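Kitchen Safety Checklist, Raw and Dehydrated Foods
Gemelby shared kitchen, Rurnard building
Checked by Gaurav Rastogi, May 14, 2023

Marks: OK, Fix, or Not convinced. The third one is mine. The old form only had two.

1. Dehydrators

1.1 Cords and plugs free of damage: OK
1.2 Fan guards in place: OK
Comment: One has been held on with a twist tie. It passes because it holds. Get a screw.
1.3 Air space behind each unit: Fix
Comment: The Michalski is pushed flat against the wall again. The tape line on the counter is there to be used.
1.4 Thermostat agrees with a separate thermometer: Not convinced
Comment: I was told the dial is "pretty much right." It was set to 145 and my probe read 131 on the middle tray. Nobody could show me when it was last compared. Until June, go by the probe and write down what it says.
1.5 Drip trays washed: OK

2. Blenders and food processors

2.1 Lid interlock stops the motor: OK on both
2.2 Blades stored in sleeves: Fix
Comment: Found the S-blade loose in the utensil drawer, under the spatulas. I found it with my thumb.
2.3 Gaskets removed and washed separately: Not convinced
Comment: The sheet is initialed every day in the same pen and the same slant. I pulled one gasket and there was old flax packed in the groove. Soak it, brush it, then initial.
2.4 Bowls free of cracks: Fix
Comment: Hairline crack by the handle of the large Plurkolia bowl. Throw it out. Please don't move it to the shelf for "dry use only."

3. Soaking nuts and seeds

3.1 Containers covered and dated: Fix
Comment: Two jars of almonds with no date. "Yesterday, I think" is a guess.
3.2 Soaking done in the refrigerator: OK
3.3 Sprouting jars rinsed on schedule: Not convinced
Comment: The log shows a rinse on a night when the building was locked.

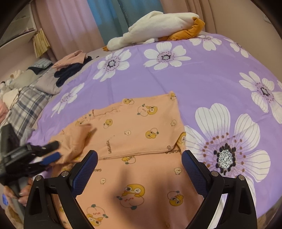 4. Clothing, linens and storage

Aprons come off before anyone goes to the restroom or takes out the trash, and they go home to be washed hot after each shift. I keep hearing that a quick shake is enough. It isn't. I don't care what people wear under the apron, and a top covered in cartoon chicks and winking faces is as good as plain white if it's clean and the sleeves stay above the elbow. Loose cuffs near the processor are a Fix every time.

4.1 Clean towels kept off the floor: OK
4.2 Nonstick sheets free of cuts: Fix
Comment: Someone is scoring crackers on them with a knife. Use the plastic scraper.
4.3 Finished crackers cool before sealing: Not convinced
Comment: Fog inside three of the bags. Open them, put them back in the dryer and check again. If they smell off, out they go.
4.4 Allergen labels on nut and seed products: OK

Items marked Fix should be done before the next batch. For the others, show me.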